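Udonska street pack for footpath robots -- worth the money?
Simulation and Testing > Commercial software
Thread started 2018-05-12

kerbcrawl_dan
We're a small outfit building a delivery unit for footpaths, four wheels, knee height, walking pace. Testing so far has been laps of the business park in Vundthorpe, and the park is running out of things to teach it. Prarell have offered us the Udonska street pack at $3,000 for a year, one seat. It comes with 53 city blocks, a camera model and a depth sensor model. Has anyone here paid for it and used it for more than a demo?

I've read the brochure. I'm after people who have had it installed.

tussock
Had it since February. Good points: it installs cleanly, it runs on an ordinary desktop with a decent graphics card, and the footpath surfaces are better than anything else I've tried at the price. The slabs have proper texture and the joints between them are modelled, so an edge detector has something to chew on. Bad points: the documentation is thin and the support desk takes days.

We use it for the vision side only. I wouldn't tune suspension or wheel slip on it.

kerbcrawl_dan
Thanks. Vision is what we want it for. Our segmentation keeps losing the kerb where the road and the path are a similar grey. Does the pack let you move the sun?

tussock
Yes, time of day and cloud cover, both from the config file. You can't change them while a run is going. You stop, edit, reload. Reload takes us 19 seconds and it gets old.

mpetrik
I'll be the dissenting voice. We trialled it and sent it back. The streets are too tidy. Our unit did 430 runs without a single stop and then got stuck on its first real footpath behind a wheelie bin with the lid hanging open. If your training data has clean concrete from one end of the block to the other, you get a robot that believes in clean concrete.

tussock
You can place objects though. There's a props folder. Did you use it?

mpetrik
We did. It's bins, hydrants, bollards, benches and so on, and they sit perfectly straight unless you rotate each one by hand. For what they charge I expected a randomiser.

Abimbola Nwachukwu
We wrote our own randomiser for it. It was two days' work for one person, because the prop positions are plain text and easy to generate. I agree it should be in the box. I don't agree that it's a reason to send the whole thing back. What you are paying for is the geometry and the materials, and building those yourself takes months.

On the kerb problem, Dan: we had the same one. It helped to render each block at several sun angles and mix them, with the low sun ones weighted up. Our kerb labels came straight out of the simulator, so there was no hand labelling at all.

mpetrik
Two days for you, maybe. We had a mechanical engineer and a student.

Abimbola Nwachukwu
Fair enough. I can send you the script if you ever go back to it. It's not pretty.

kerbcrawl_dan
I'd take a copy as well, if that's all right. How does the route planner hold up? The sales bloke spent most of the call on it.

tussock
It's Dijkstra on a graph of footpath centre lines. It does what it says. It won't plan around a prop unless you tell the graph the prop is there, so you'll want your own local planner running on top. We switched theirs off in the first week.

mpetrik
Same. Don't count it toward the price.

gravelroad
Chiming in from a different angle, we do inspection robots for councils. We passed on the pack because the pavement is in too good a condition. No heaved slabs, no tree roots, no patches of cold mix. For delivery you may not care. For us that's the whole job.

kerbcrawl_dan
We care a bit. Our front wheels will climb a small lip but the camera nods when they do and the map smears. Is there any way to raise a slab?

tussock
Not in the version I have. You could edit the mesh, but the licence says no redistribution of edited blocks, so check that before you share anything with a contractor.

Abimbola Nwachukwu
Ask Prarell for the trial before you sign. It's one block with no time limit that I could find. Run your own kerb detector on it and compare with your footage from the business park -- if the failures look similar, buy it. If they look nothing alike, keep your money.

kerbcrawl_dan
That's a sensible way to go about it. I asked for the trial this morning and they sent the download link inside the hour, so support can move when there's a sale in it. Installed it over lunch and drove the first block with no pedestrians or traffic loaded. Kerb detector is running on the output now.

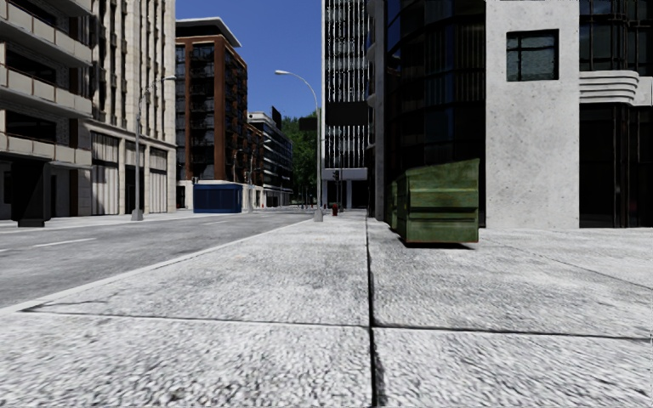 I'll do midday sun first, then two low sun settings, and post the kerb numbers next to the ones from the park. mpetrik, if you still have your bin layout I'd like to try that too.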